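Home Contents Chapters Glossary Index Previous Next

Search this book Enter a word Go

Chapter 4
Keeping Tools in a Shared Workshop

In this chapter you will study how a small workshop decides where its hand tools should be kept, who may take them, and how they come back. You will also learn how to write a simple tool record. You do not need any experience of workshop management, but you should have read Chapter 3, where the words "store", "station" and "bench" were explained.

4.1 The problem of the missing tool

Let us begin with a case. Friesen is a repair workshop which mends household appliances, mostly washing machines and small heaters. Nine people work there. When Dale Fortin became the supervisor, he asked each of them to write down, for one month, every time they had to stop work in order to look for a tool. At the end of September he collected the papers and found 49 such stops. In 35 of them the tool was in the building the whole time. It was lying on another person's bench, or it was in a drawer with tools of a different kind.

The cost of one stop is small. A worker walks across the room, asks a colleague and comes back. But the colleague has also been interrupted, and the work on the bench must be started again from the place where it was left. For this reason we measure the cost of a missing tool in two parts: the searching time and the restarting time. Many workshops write down only the first part, and their figures are then too low.

Pliers are a good subject for study. They are used in nearly every trade, they are light enough to be carried away in a pocket, and the different types look much alike when only the handles can be seen.
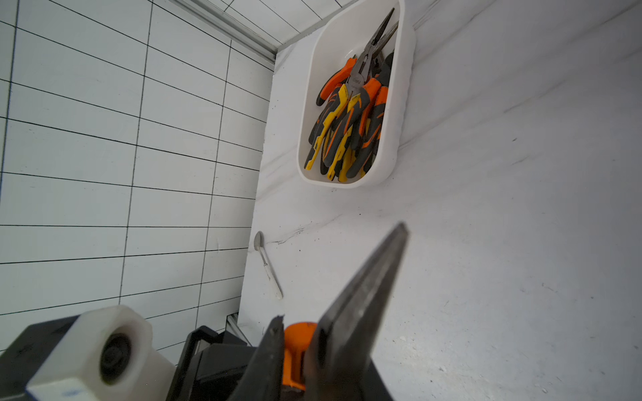 Fig. 4.1 Pliers stored together in one tray. The jaws of the needle-nose pliers are easy to see.

4.2 Three ways of keeping tools

The first way is the personal set. Each worker receives a full set of tools and is responsible for it. Personal sets reduce walking and they reduce quarrels, but they are expensive, and a tool that is needed once in a month must still be bought nine times.

The second way is the common store. All tools are kept in one place and are taken when needed. A common store needs fewer tools. It needs also a rule for returning them, and the rule must be one that people can follow when they are tired and want to go home.

The third way is the station set. Here the tools belong to a place and not to a person. The soldering station has its own cutters, the packing station has its own knife. Whoever works at the station uses what is there and leaves it there. Station sets are common in workshops where people change places during the day.

Most real workshops use a mixture. At Viltlow, a bicycle workshop with two rooms, the spanners are personal, the pliers belong to stations and the measuring tools are in a common store. The mixture was not planned from the beginning. It grew slowly, and only in July 2019 did the owner, Harpreet Paquette, put it on paper. She noticed while writing that two stations had no owner at all for their pliers, so these were always the first to disappear.
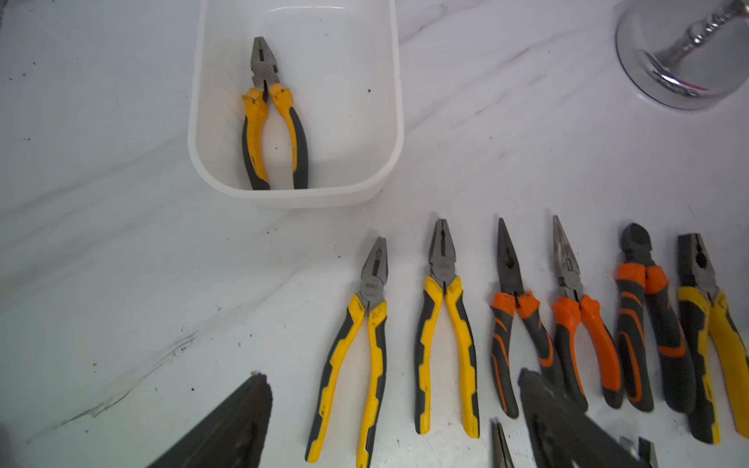

When you decide between the three ways for a certain tool, ask how often it is used and by how many people. A tool used daily by one person belongs in a personal set. A tool used daily by many people, always at the same place, belongs to the station. What remains can go to the common store. You will find tools that do not fit well in any of these groups – torque wrenches are the usual trouble – and for them the price will often decide.

4.3 The tool record

A tool record is a list of what the workshop owns and where each thing should be. It can be kept in a notebook. The record should give the type of tool, its size, its home and the date of the last check. Some workshops also write the handle colour. This is helpful as long as the colour is a second sign and the type is still written in full, for makers may sell several types with the same handles.

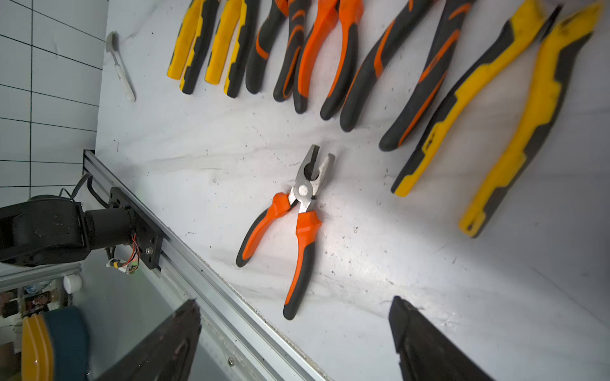 Photo: Bradano Workshop Archive

The record is checked at a fixed interval. Friesen chose 30 days for the common store and 60 days for the station sets. During a check the person reads the list aloud and a second person finds the tool, looks at the jaws and the joint, and answers "present", "worn" or "missing". A worn tool stays in the record until its replacement has arrived.

Key words: common store, personal set, station set, restarting time, tool record

Before you read further
Choose a room where several people share equipment, such as a school kitchen. Write down ten items and mark for each one whether it is kept as a personal set, a station set or in a common store. Keep your list, you will need it in section 4.4, where we use the method of Jakon to work out the cost of each choice.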